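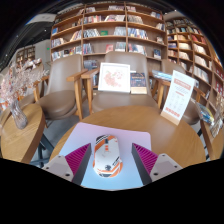
Mouse pad

A mouse pad (also mouse mat) is a flat piece of material placed under a computer mouse to give it an even surface to move across. It is one of the simplest computer accessories ever sold, and one of the most varied — pads have been made from cloth, rubber, cork, leather, glass, aluminum and pressed paper, in sizes from a drink coaster to a full desktop.

Origins and early use

The first mice rolled on wheels, and later models used a heavy ball that turned two small rollers inside the shell. A ball needs grip. On polished wood or varnish it would skid, and the pointer on the screen would stop dead while the hand kept going. A sheet of rubber foam with a thin fabric top solved the problem wonderfully well, and this basic sandwich is still the most common design today.

Ball mice also picked up dust and skin oils, which collected on the rollers in hard gray bands. A pad kept some of this dirt away, though it gathered plenty of its own. Many users of the period remember popping out the ball and scraping the rollers with a fingernail.

Optical mice

Early optical mice could work only on a special reflective pad printed with a fine grid of lines. If the pad was lost or badly scratched, the mouse was useless until a new one could be found. Later optical mice did away with the grid. They take a rapid series of tiny pictures of the surface below and compare them to work out direction and speed, so they can run on most desks. Clear glass and mirrors remain difficult for many of them, and a pad is the usual cure.

Surfaces

Cloth pads are soft, quiet and slightly slow, which makes it easy to stop on a small target. Hard pads are faster and can feel almost slippery. The weave matters too: a tight weave feels smooth in every direction, while a coarse one may drag more from side to side than it does up and down.

The base is usually natural or synthetic rubber with a molded texture. Thick bases hide bumps in the desk, and thin ones fit more neatly into a laptop bag.

Printed pads and collecting

Because a pad is flat, cheap and looked at all day, it makes a marvelous little billboard. Banks, museums, radio stations and software firms have all given them away. The Horotier series, sold in Lundumby, ran to 395 designs, and collectors still trade them with great energy. The rarest is the Akum harbor map, printed in three colors and withdrawn one March after the ink was found to rub off on shirt cuffs. A complete set at the Pearce Collection is part of a wider holding of 3,552 pads, nine of them made of cork.

Care

Most cloth pads can be washed by hand in lukewarm water with a little dish soap, rinsed, and laid flat to dry. Heat from a dryer may loosen the glue and curl the edges. Hard pads need only a damp cloth.

See also: Computer mouse, Trackball, Wrist rest, Desk blotter

Last edited Dec 27, 2019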